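Arm cell rules: frequently asked questions
Weldu bench group, Bruscombe site
Last revised July 23, 2022

Who do these rules apply to?
Anyone who starts, jogs or reaches under an arm at Bruscombe. Visitors from the Drulleldale site follow them too, even if their own sheet differs.

Where should the gripper be parked?
Over the table, pointing down, with the fingers closed and clear of the wood. Do not park it resting on the surface. A small drop at power-off then loads the wrist joint.

How should the gripper cable be run?
Along the arm, with a loose loop left at the wrist. The loop must be long enough for a full turn of the last joint and must not catch on the fingers. Check it by hand before the first run of each shift.
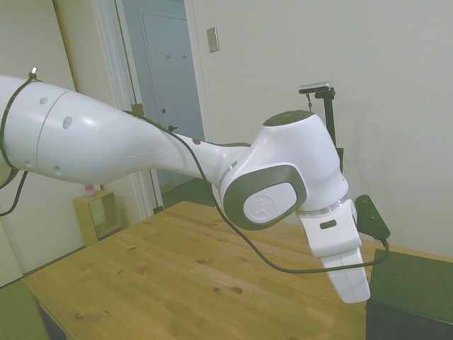 Drulleldale asked whether the loop could be taped flat instead, as tape had worked on their older arms. It may not. Tape holds the cable at one point and puts the strain on the connector. Use hook-and-loop ties, no closer than 105 mm to the wrist.

Is there a speed limit?
Yes. While a person is within reach of the table, the arm runs in reduced mode. Full speed needs a signed entry in the Etanov log, valid for 21 days.

What may be left on the table?
The work item and its container — nothing else. Tools, tape and drinks go on the side desk. Place the container near the edge of the table, where the gripper can come down on it from above without the arm folding back over its own base.

Where does the emergency stop go?
Within reach of the operator, with its cable clear of the walking route. Press it once at the start of each shift and confirm that the arm will not move until it is reset. Two failed tests in May were traced to a loose plug, so check the plug first.

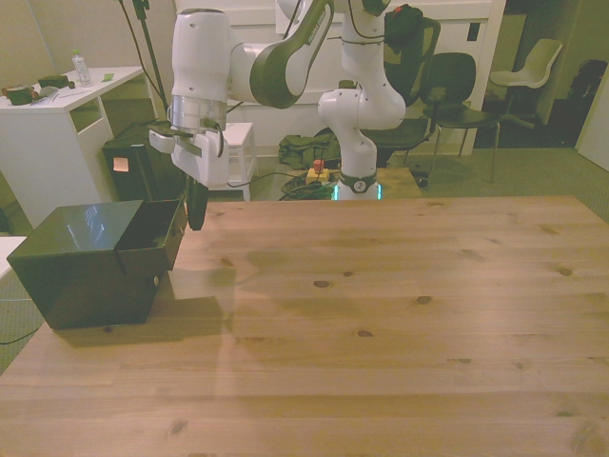
Who may reset after a stop?
The operator who pressed the button, or the next operator on the log if the shift has changed. Look at the table and the floor round the base before resetting. A stop with no known cause is logged and the arm stays off until it has been checked.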